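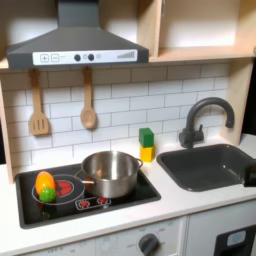
4. EXPERIMENTS

4.2 Workshop trials on the play kitchen

Figure 3. Play kitchen used in the trials, with the pot and pan on the cooktop and the two cubes stacked by the backsplash.

We built the arm and its mount in Guillot's shared workshop and ran 300 attempts at a single task: lift the green cube off the yellow one and set it down in the sink. The arm finished 238 of them. We would not read much into that figure. The cubes went back to nearly the same spot each time, and 65 attempts came from one afternoon with the light unchanged. Marty and Royer [5] report better results on a similar home build, but they do not say how failed grasps were scored, and we could not match their numbers with their own settings.

The pot is a harder case. Its shiny wall upset our depth estimates — the error changed with small shifts of the arm — and we left it out of the totals. Claims that a policy trained on one toy kitchen "understands" kitchens seem to us unsupported by tests of this kind, ours included.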